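Undoren puts household robot claims to the test and advises buyers to wait

21 February 2020

Undoren, the independent appliance and home technology testing group, today released the results of its first look at whether machines can handle everyday chores in the home and on the shop floor. The short version for anyone hoping to hand over the laundry this year: keep your basket handy.

The review covered two systems, one from Nornico and one from Tretow, each built around an arm and a two-fingered gripper working at a table. Both makers supplied their own operators and were given the task list in advance. The list was deliberately dull. It asked for clothing to be picked up, straightened and folded, cups to be moved from a bench to a rack, and small stock to be put back on a shelf in the right spot.

Over 200 attempts were logged across the full list. Undoren will not be publishing a league table, and it has declined requests from both makers to use the results in advertising.

"We were sent some very handsome videos before we began," said Khadija Hegazy, head of testing at Undoren. "Most of them had been sped up. A few had cuts in them right where you'd want to see what happened next. So we asked to watch the same jobs at normal speed, from start to finish, and that was a much longer afternoon."

Rigid objects gave the machines the least trouble. Cups and boxed goods were usually picked up and set down where they were meant to go, provided they started out where the machine expected them. Moving a cup a hand's width to one side was enough to bring on a long pause, and sometimes a call for the operator.

Cloth was another matter. A shirt or a stocking has no fixed shape, and every time it is touched it becomes a slightly different problem. A person picks up a garment, finds the hem by feel and gives it a shake without thinking. The machines had to work most of that out by sight, and a pinch in the wrong place could leave the fabric twisted up on itself with the part that mattered facing the wrong way.
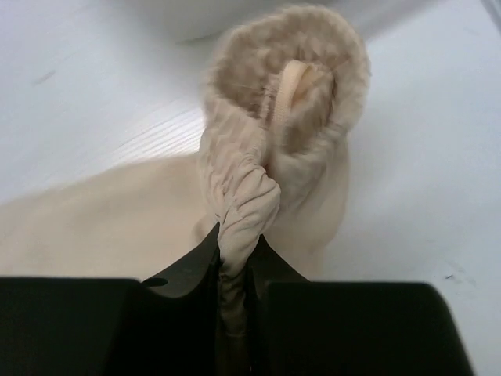
Can a robot fold the washing yet?

Sometimes, slowly, and with somebody standing by. Undoren does not consider that good enough to sell to a household, and it would not recommend that anyone put down a deposit on the strength of a demonstration.

Hanane Hajji, who runs the alterations and pressing counter at Hrnčiar, a family-owned laundry, was invited to watch the garment trials and comment on the results. She was unmoved.

"I could see it was clever," Ms Hajji said. "I could also see my new starter doing the whole pile while it thought about one sleeve. If it gets better I'll have another look. I'm not against it. I've got a sore shoulder and I'd love some help."

The makers dispute parts of the report. Driss Kettani, product manager at Nornico, said the trials were a snapshot of an early system and that his engineers expect marked progress on soft goods by September. Tretow's Triin Eglītis said the company had never promised a finished household product and regarded supervised work in laundries and stockrooms as the sensible first market.

Undoren notes that Tretow's own brochure shows the arm in a family kitchen.

Cost also remains unclear. Neither company would provide a retail price for the report, and neither would say how many hours of paid supervision its system needs in a normal working week. Undoren's view is that a machine with a minder should be priced as a machine plus a minder – and buyers should ask for both figures in writing.

"There's real work going on here and I don't want to sneer at it," said Sanaa Ait Ali, who wrote the report. "Picking up cloth is hard. But people are being told it's nearly done, and what we watched wasn't nearly done."

The full report runs to two parts, the first on household tasks and the second on retail and laundry work. It is free to Undoren's 2,737 members and can be requested by others through the group's office. Both makers have been invited back for a repeat of the garment trials in September, using the same task list, with clothing chosen by Undoren on the day.

Media enquiries: Sanaa Ait Ali, Undoren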